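Dear Mr Bhatt,

I send you the progress report for the second period of the Lidura oral history and repair work. It covers the months from October until 15th July. I have tried to keep to the order of headings you gave us last time, but the part about money comes later because one invoice was still open when I began to write.

In short, the recording of the older residents is going well, the reading room is behind, and the printed book is on time if the paper arrives. 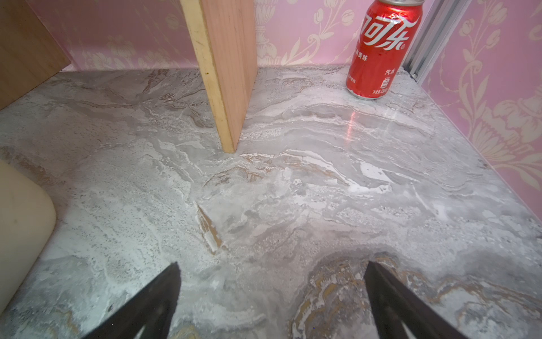
**Clandidska Local Memory Department**

Written by Renu Dixit, project lead

## Interviews

We planned 80 interviews for the whole grant. In this period we finished 29 of them, all with people who worked at the old Brukum mill or grew up in the streets behind it. The average talk is longer than we expected. Many speakers want a second visit, when they have found a letter or remembered the name of a foreman, and we now put this second visit in the plan from the beginning.

The most useful material is about the winter closures. In the official papers of the mill these are only one line each year, but in the interviews we hear how families borrowed flour from each other, who kept the account of it, and how it was paid back in spring with work. Two speakers told us different versions of the same quarrel about a cart. We will print both.

Typing out the recordings is slow. The dialect has words that our typist does not know, and she must ask the speaker again by telephone. We have started a small word list, which may later become an appendix to the book. 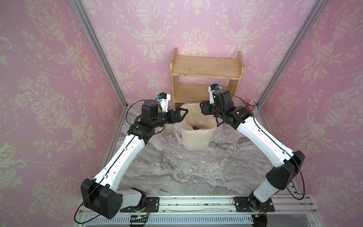
## Reading room

The reading room should have opened in spring. It did not open, and I am sorry for this. The firm Popescu, who does our joinery, found damp behind the long wall in the first week of work. The plaster had to come off up to the height of the windows, and the wall must now stand open until the reading on the meter is low enough.

We used the waiting time to change the plan of the room. The large table goes nearer to the window, and the boxes with the mill papers will be kept in the side room, where the temperature is more stable. This costs nothing extra. The lamps are already paid and stored.

I should also mention the access ramp. The town has given its permission, but with the condition that the slope is more gentle than in our drawing, so the ramp becomes longer and takes away part of the flower bed.
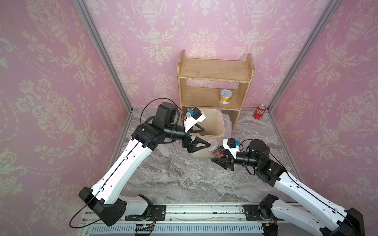
The neighbours on that side were informed by letter and one of them asked if the roses can be moved and not cut. We agreed to this. Popescu will make a new drawing without charge, and the work can be done together with the front step, so we lose no further weeks from it.

If the wall dries as it should, the new opening will be in October. I prefer not to promise an exact day yet.

## Book

The first 6 chapters are edited. The printer has shown us two kinds of paper and we chose the thinner one — it is less heavy to post and the old photographs still look clear on it. For some photographs we do not have the signed permission of the family. Where we can't find any relative, we will leave the photograph out.

The title is still under discussion. Our readers in the village did not like the first one, they said it sounded like a school book.

## Money

Spending is inside the budget in all lines except building. The extra cost is for the removal of the plaster and for hiring the drying machines. I ask your agreement to move the unused travel money to this line. Most speakers live within walking distance, therefore the travel money was not needed as we had calculated. The table with the single amounts goes to your office in a separate letter, with copies of the invoices.

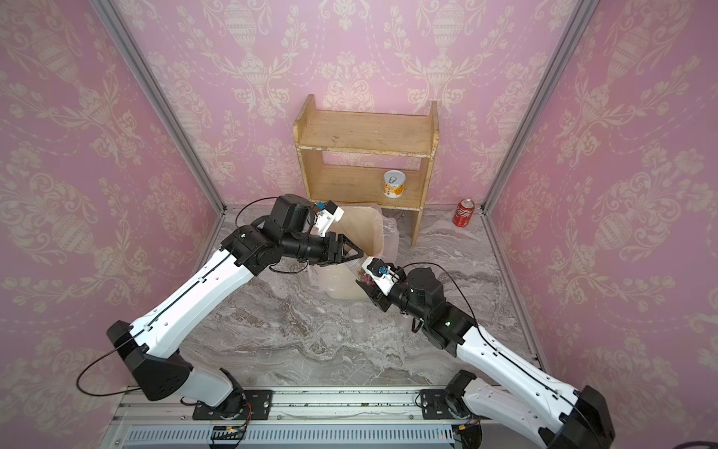

## Next steps

- Finish typing the recordings we already have before we begin with the next group of speakers.
- Measure the wall every second week and send you the numbers.
- Move the roses when the weather is cooler.
- Collect the missing permissions for the photographs.
- Send the edited chapters to the two outside readers you suggested.

I would be grateful for your answer about the travel money before the next invoice from Popescu, which is due at the end of the summer. If you wish to visit us before the opening, you are welcome, only please tell me some days before so that I can arrange the key.

With kind regards,

Renu Dixit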